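**27. September**, Zelle 2, Datensatz »Prerkell«

Sonntagsschicht, weil die Zelle ab morgen wieder für die Kollegen von Urkport gebraucht wird. Ye-rin Ji hat bis mittags teleoperiert, danach ich.

Stand beim Einschalten: 744 brauchbare Episoden auf dem Server, alle Aufgaben zusammen. Ziel für heute waren 96 neue, verteilt auf RAM stecken, RAM ziehen und Anfahrt über dem Board ohne Kontakt. Die letzte Gruppe fehlt uns fast völlig, und das Modell vom Freitag macht genau dort Unsinn: Es senkt zu früh ab und bleibt über dem Kühlkörper stehen.

Vor dem Start gemacht:

- Nullpunkt beider Arme kontrolliert, links nachgezogen
- Fingeraufsatz auf festen Sitz geprüft
- Greifkraftgrenze von der alten Konfiguration (Jarnthorpe) auf unsere zurückgestellt. Stand wieder falsch! Bitte nach fremden Läufen immer die yaml vergleichen.
- Zeitstempel von Kamera und Armdaten verglichen, Versatz 5 ms, lassen wir so

Aufbau wie in den letzten Tagen: Der Rechner liegt auf der Seite auf der Lamellenplatte, Seitenwand ab, links daneben die graue gedruckte Ablage mit den Haltern. Neu ist nur, dass ich die Ablage zwischen den Episoden versetze. Im Juli hatten wir sie die ganze Zeit am selben Anschlag, und die Policy hat sich offenbar die Position gemerkt statt hinzusehen. Versatz jetzt nach Tabelle, Spalte »Offset« im Protokoll. Die Werte bitte nicht im Kopf überschlagen, sondern eintragen, bevor die Aufnahme läuft.

Bei den Anfahrten halten wir den Finger kurz über dem Board an, warten eine Sekunde und fahren dann senkrecht hoch. Kein seitliches Suchen in dieser Gruppe. Wer sich verfährt, bricht ab und verwirft, auch wenn man es noch retten könnte. Korrekturen kommen in den eigenen Ordner `recovery`, die will Ye-rin getrennt gewichten. 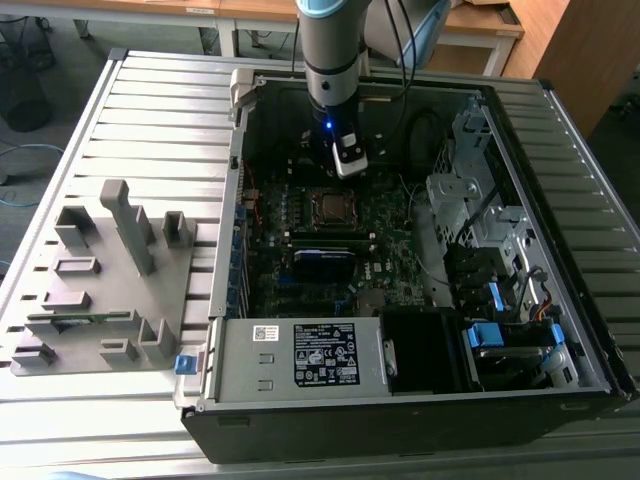

## Beobachtungen

**Blickwinkel.** Der Arm kommt von oben ins Gehäuse, und je nach Haltung des Handgelenks verdeckt der Greifer in der festen Kamera die Stelle, um die es geht. Bei den ersten Episoden habe ich das zu spät gemerkt. Jetzt fahre ich mit leicht gekipptem Handgelenk an. Das gibt etwas schlechtere Posen beim Stecken, aber man sieht auf den Bildern wenigstens, was passiert. Vorschlag: beide Varianten aufnehmen und im Feld `wrist` vermerken.

**RAM stecken.** Geht von Hand gesteuert inzwischen flüssig. Das Problem ist das Ende der Episode. Ye-rin stoppt beim Einrasten, ich stoppe nach dem Loslassen. Im Datensatz ergibt das zwei verschiedene Schlussphasen, und ich vermute, dass ein Teil des Zitterns am Ende daher kommt. Ab sofort für alle: einrasten, loslassen, hochfahren bis über die Gehäusekante, dann stoppen.

**RAM ziehen.** Zweimal verkantet, beide Male verworfen. Die Hebel gehen mit dem Finger auf, aber nur, wenn man außen ansetzt. Für das Modell ist das vermutlich die schwerste Stelle. Hier brauchen wir mehr Beispiele als geplant.

**Reflexionen.** Der Kühlkörper und das Netzteil spiegeln, sobald die Deckenlampe über der Zelle an ist. Nachmittags eine Serie mit Lampe, eine ohne. Nicht aussortieren, die Streuung wollen wir haben.

**Kabel.** Die Armkabel in jeder Pause ansehen, ob sie frei laufen. Einmal musste ich unterbrechen, weil der Arm beim Hochfahren spürbar gezogen hat.

## Ergebnis

Die 96 sind voll, verworfene nicht mitgezählt. Davon 40 Anfahrten, der Rest Stecken und Ziehen. Hochgeladen, Prüfsummen stimmen. Label sind bisher nur für den Vormittag drin, meine Hälfte fehlt noch.

Schnelltest mit dem Modell vom Freitag am Ende der Schicht, ohne neue Daten: Es hat die Ablage in versetzter Stellung nicht getroffen. War zu erwarten, als Vergleichswert trotzdem abgelegt unter `eval/kang_alt`.

## Offen

- [ ] Label Nachmittag (ich)
- [ ] Training mit und ohne `recovery` ansetzen, Name »Kang« beibehalten (Ye-rin)
- [ ] Zweite Kamera flacher stellen – Halter muss erst gedruckt werden
- [ ] Alte Episoden aus dem Juli auf die Stopp-Regel prüfen und, wo möglich, hinten kürzen
- [ ] Klären, ob Urkport den Rechner auf der Platte stehen lässt oder ob wir neu einmessen müssen

Arme in Parkstellung, Freigabe abgezogen, Schlüssel liegt in der Schublade unter dem Monitor.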